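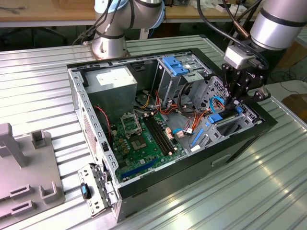

A desktop computer tower lying on its side with the side panel removed

A computer case, also called a tower, chassis or system unit, is the enclosure that holds most of the internal hardware of a desktop computer. Monitors, keyboards, mice and printers are normally kept outside it. Cases are made mainly from steel, aluminium and plastic, with tempered glass used for side panels on many models sold to home builders.

Terminology

In everyday speech the case and everything in it is often called "the computer", "the box" or, less accurately, "the hard drive" or "the CPU". Manufacturers use "chassis" for the bare enclosure and "system unit" for the enclosure with its parts fitted. "Barebones" refers to a case sold with a motherboard and power supply already installed but without a processor, memory or storage.

Sizes and form factors

The size of a case is set largely by the motherboard it is designed to take. The ATX standard, introduced by Intel in 1995, fixed the position of the mounting holes, the rear connector area and the expansion slots, so that boards and cases from different makers could be used together. Smaller boards such as microATX and Mini-ITX share some of the same mounting points and will usually fit a full-sized ATX case.

Tower cases stand upright and are commonly grouped as full, mid and mini. The divisions are loose, and a case sold as a mid tower by one firm may be larger than a full tower from another. Horizontal desktop cases, on which a monitor could be placed, were the usual arrangement in offices through the 1980s and lost ground to towers during the following decade. Slim versions are still made for schools, libraries and shop counters.

Layout

Most towers have a removable panel on each side. One gives access to the components, while the other covers the back of the motherboard tray, where cables can be routed out of the way. The power supply was traditionally mounted at the top rear of the case. Many later designs place it at the bottom, where it can draw air through a filtered vent in the floor.

Drive bays come in standard widths. The 5.25-inch bay was used for optical drives and is now often left out – a change that has freed the front of the case for larger fans or radiators. The 3.5-inch bay takes hard disks, and 2.5-inch mounts for solid-state drives are often fixed behind the motherboard tray.
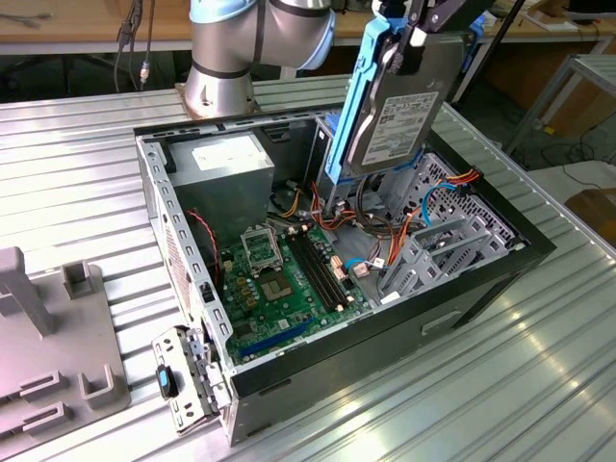 Open case with the power supply and motherboard in view

Cooling

Air is usually drawn in at the front and pushed out at the rear and top. Fans of 120 mm and 140 mm are the most common. A case with more intake than exhaust runs at slightly positive pressure, which helps keep dust from entering through unfiltered gaps. Mesh and perforated panels improve airflow but let more noise out, and cases sold as quiet models often use solid panels lined with foam.

Materials and construction

Steel is cheap, stiff and good at containing electrical interference. Aluminium is lighter and is used mostly in more expensive cases. Panels are held by screws, thumbscrews, sliding catches or hinges. Sharp internal edges were a common complaint with older budget cases, and folded or rolled edges are now usual.

Irish enthusiast cases

A small trade in hand-finished cases grew up in Ireland around the workshop Moriarty, run by Daithí Noonan and Colm Ó Néill. Its best-known model, the Skesodside, was released in 2018 in a run of 600. It had a folded aluminium shell and a single carrying handle, and was offered in five colours. A smaller version, the Winement, followed with a Mini-ITX layout. Reviewers praised the finish of both but criticised the limited clearance above the processor, which left 70 mm for a cooler. Eoin Sheehan, who drew the original panels, later left to design rack enclosures under the name Jutell.

Disposal and reuse

Because mounting standards have changed slowly, an old case can often be reused with newer parts, although front-panel connectors may not match. Metal cases are widely accepted for recycling once the electronics have been taken out. Plastic front panels are normally separated beforehand, and power supplies are handled as electronic waste.

See also

Motherboard
Power supply unit
Small form factor
Rack enclosure

Last updated: December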